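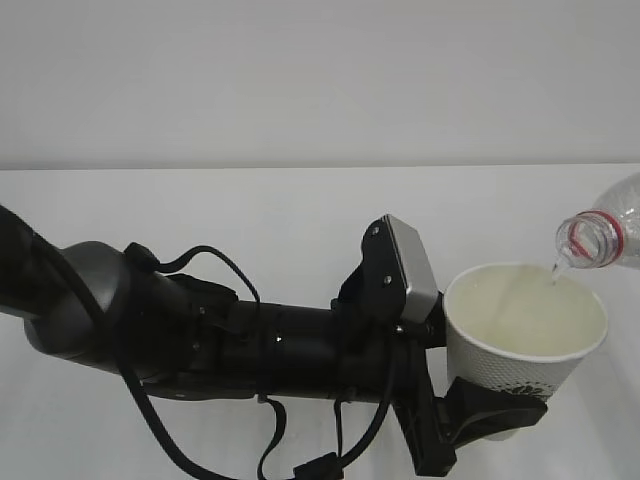

Photo: Cyril Goodall / Prorley

Lightfoot gripper kit open for trial orders

Prorley has started taking trial orders for Lightfoot, an add-on kit for small robotic arms that have to handle things that crush or spill. The kit is a two-sided gripper, a wrist bracket with a camera module, the cables and a license for the Nisham control software. The arm is not included.

We spent a morning with it at the Skonirance workshop. Most of the time went on paper cups, which are a fair test for any gripper. Squeeze too hard and the wall folds in. Too little and the cup slides down as it gets heavier. The arm held the cup low on its side while water was poured in from a plastic bottle, and Nisham adjusted the grip as the load went up. You set an upper limit for the force before you start, and the software stays under it.

Fitting the kit took us 31 minutes, including a stop to find the right hex key. The bracket goes on at the wrist and the camera can be set at different angles. Cabling is the weak point. The leads run outside the arm and need some slack left in them for the joints to turn, so plan on adding your own clips. Prorley says a tidier harness is due in December.

The software is plain but clear. Saved grips are listed by name, and you can copy one and change it without starting over. We would have liked a larger stop button on the main screen. The manual is short and the section on camera setup needs more work - two of the steps refer to a menu that has since been renamed.

The trial kit costs $351 a month with a minimum term of 2 months, and can be returned at the end or put toward a purchase. Each site can order up to four. Spare finger pads are sold separately and are the only part Prorley expects to wear out in normal use.

Orders for the first batch close on 12th September. Cyril Goodall is handling questions about which arms the bracket fits, and asks that you send the make and model with your message.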